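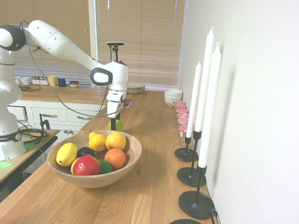 The Ullel citrus press is a hand-operated, hinged squeezer intended for household kitchens that use lemons and limes several times a week. This review was prepared by the Traleo Kitchen Lending Library, which makes small appliances and hand tools available to its members and publishes an assessment of each item before it enters regular circulation. Limes were chosen as the principal test fruit. A round green lime of the ordinary grocery kind, such as the one on the counter, is the size for which the Ullel's bowl is plainly designed, and most members who borrow a press ask for it with limes in mind.

Construction

The press consists of two long handles joined by a single steel pin, with a perforated bowl on the lower arm and a matching dome on the upper. The metal is coated cast aluminum. The coating was even on the unit received, apart from a small rough patch near the hinge that did not affect use. The handles are comfortable for an adult hand and carry a shallow ridge along the underside. Members with limited grip strength should note that the handles open wide, and the first part of the squeeze is the hardest.

Performance

The fruit is cut across the middle and placed cut side down in the bowl. Persons accustomed to a reamer often place it the other way, and the printed card supplied with the press is not clear on this point. Used correctly, the Ullel turned each half inside out in one motion and left very little juice behind. A batch of 19 limes was pressed in one session for a cordial, with no loosening of the pin and no seeds in the bowl beneath. Some pulp does pass through the holes. Those who require clear juice will need a strainer.

Lemons were less satisfactory. Small ones fit well enough, but larger ones had to be cut into quarters, and the juice then tended to run out over the rim and down the lower handle. Oranges should not be attempted.

Comparison with other items in the collection

The library also holds the Hegyi upright press and the Fakon glass reamer. The Hegyi handles every common citrus fruit and calls for less effort, but it is heavy, takes up a good deal of cupboard space, and has seven separate parts to wash. The Fakon has only one part and will outlast both if it is not dropped. It is slow, however, and becomes tiring after the first few fruits.

Care

The manufacturer permits machine washing. The library asks borrowers to wash the press by hand — the coating on an earlier unit dulled after repeated cycles — and to dry the hinge before storage. Juice should be rinsed from the perforations promptly, as dried pulp is difficult to remove without a brush.

Assessment

The Ullel is recommended for lime juice and for small lemons, and is approved for general lending as of August 8, 2024. The loan period is seven days, with up to three renewals when no other member is waiting. A cleaning brush is included in the bag and must be returned with the press.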